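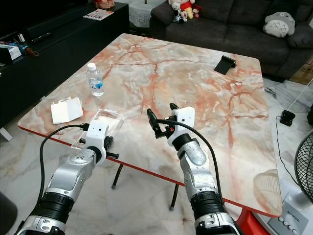

Why did the arms stop by themselves in the middle of a tidy-up?
A protective stop is the usual cause, and it's a good deal less alarming than it feels when you're standing there in your slippers. The controller saw more load on a joint than it expected and locked everything in place. Please keep your hands clear, press the stop button, and write down the code before you restart.

What does code 17 mean?
It means the two arms lost touch with each other for longer than the Mercombe controller allows. We had a run of these in November, and Ynyr Gethin traced them to the message queue (we use Redis) filling up after 149 commands. The fix is in the update of Mar 5, 2022, so do install that first! 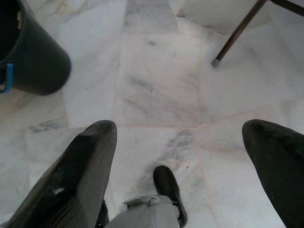
Gripper open over the marble floor.

Can I free a stuck finger by hand?
Only with the power off at the wall, please, and even then gently. A finger that has jammed can let go all at once, and it pinches harder than you'd think. 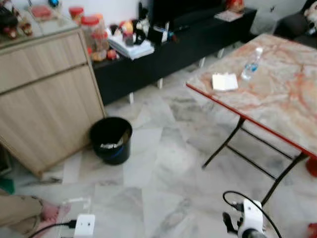
If it jams again within 6 runs, stop using that arm and write to us at the Gondulwood help desk. We'd much sooner hear from you early, even if it comes to nothing in the end. Send the code and the log from the last 2 runs.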